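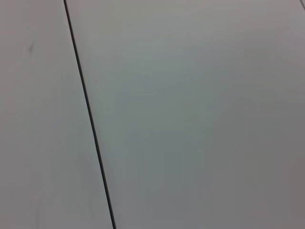 How many demos should we save before training?
30 per task got our club started, and we added more when the arm got sloppy.

dshezi: I'd stop at 30. Madigan has 192 and it still misses!
fitz_r: Disagree, ours were all too alike - move the basket between runs.

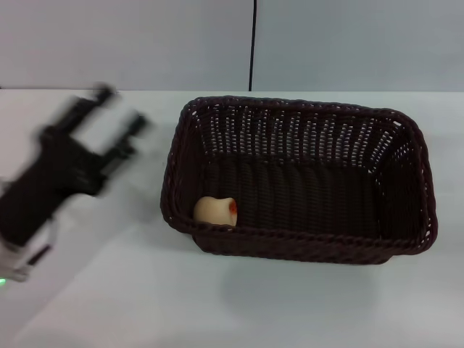 Gripper by the basket, one item in the corner.

dshezi: Fine, but slow down. I can't use fast clips.
fitz_r: Fast is okay by me. Let's try 13 slow ones Sunday and compare.
dshezi: Deal, I'm in after 2.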